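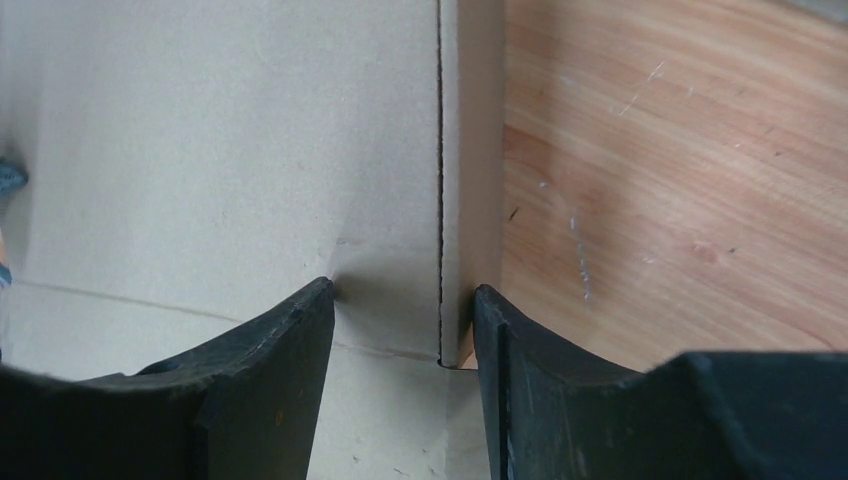
4 min read

Site visit: two-arm carton folding at Nisiveck
Automation Notes, May 29, 2020

Members who signed up for the January visit to Nisiveck's Vidal building will have received the handout by email. The following is a fuller account for those who couldn't get a place, written from my notes and checked by our host, Nerea Ortuño, who corrected several of them.

The job shown was erecting a tuck-lid carton from a flat die-cut blank. Packaging lines have done this for decades with dedicated erectors, and at volume there is no case for doing it any other way. Nisiveck's interest is in the short runs that come through its contract packing side, where the carton changes more often than an erector can sensibly be retooled. Those runs are currently folded by hand at a bench. The project, called Orel internally, is looking at whether a pair of light arms with plain parallel jaws can fold a carton without any tooling made for it.

The cell is small enough to stand beside and see all of. Two arms share a rail along the front and reach in over a wood-grain work surface, with light-coloured walls at the sides and back. Each carries a white gripper block with black fingers that narrow to a point. Ortuño said the profile of the tip was the part of the hardware that had changed most during the project. A broad pad holds board securely but can't get in beside a standing wall without pushing it over. A narrow tip can, and it can also be run along a crease to sharpen it. The cost is a small contact area, so a panel held by one finger pair will rotate about the grip if it is picked up far from its centre of mass.

That rotation came up repeatedly in the session. On the first carton the right arm took a lid panel near one corner, the panel swung, and the tuck flap ended up behind the side wall. The operator stopped the run, opened the carton back out and started again from the base. The second attempt used a grip closer to the middle of the panel and went through to a closed lid.

The sequence as we were shown it is as follows. The blank is squared to the front of the cell. The side walls of the base are folded up and their corner tabs pressed inward. The lid panel is brought to vertical and held there by one arm while the other attends to its flaps. The lid is then lowered and the front tuck is worked into its slot. The first half of this is fairly tolerant of error. The second half is where most failures are logged, and the front tuck accounts for more of them than any other step.

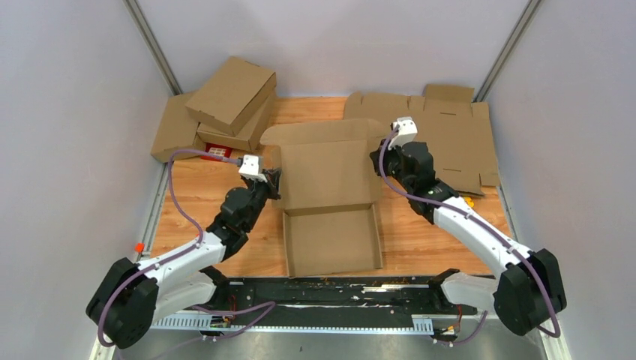 Ortuño spent some time on the difference between holding and supporting. With the lid upright, there is little to be gained by clamping it hard. The board has its own spring at the crease, and a jaw closed firmly on the edge fights that spring and marks the liner. Her team's practice is to close lightly, or to leave the jaw partly open and let the panel rest against one finger. She noted that people who fold cartons by hand do much the same, and that the training sessions went better once the arm operators had spent a morning at the packing bench.

Control is learned from operator demonstrations. The training set at the time of our visit held 259 complete folds, all of the same carton style, recorded by two operators over the preceding months. Runs that contained a mistake followed by a recovery were kept. Runs that were abandoned were filed separately and have not been used so far. The learning software, Vonadum, is Nisiveck's own, and we were asked not to go into its structure. What can be said is that it takes images from cameras at the wrists and from a fixed view of the cell, along with joint positions, and that it has no model of the carton.

Average time for a full autonomous fold was given as 31 seconds, measured from first contact with the blank to the tuck being seated. A practised packer is a good deal faster. Ortuño was direct about this and said that speed had been left alone on purpose until the failure rate on the front tuck came down. No target figure for either was offered.

Questions from the floor, abbreviated:

On board grade. Everything so far has been corrugated. Solid board was tried briefly and creased in the wrong places under the finger tips. It will be revisited with a different finger.

On humidity. Blanks stored near the loading dock fold noticeably softer than those kept indoors, and the behaviour at the lid crease changes with them. The team now draws blanks from both stores when recording.

On force sensing. There is none at the fingers. Motor current is logged and gives a coarse indication of contact. Several of our members thought this would prove to be the limiting factor for the tuck, and Ortuño didn't disagree.

On finger wear. Tips are treated as consumables and are swapped when the point rounds over. Scuffing on the faces is ignored.

On presenting the blanks. Loading is manual at present. A gravity magazine has been sketched, but separating blanks that cling together along the die-cut edges is regarded as a job in its own right and is outside the current scope.

The handout includes the carton drawing and the fold sequence with step numbers. Members who want a copy can write to the usual address. Nisiveck has asked that the drawing not be passed on outside the membership.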